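Flumari Phone-In

The Flumari Phone-In is a radio giveaway on Gadau FM, and I'll admit I've lost to it plenty of times. The 24th caller after the jingle wins a $100 Tikov Grocery gift card. It first aired in November 2018, in the lunch hour, and it's still there. 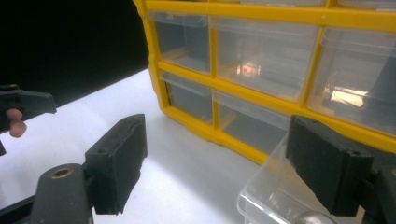 Rules are pretty loose — one win per household every 40 days, and you pick up your card at the Younis Street front desk. My aunt's won twice! The record for one show is 1132 calls, most of them busy signals, mine included.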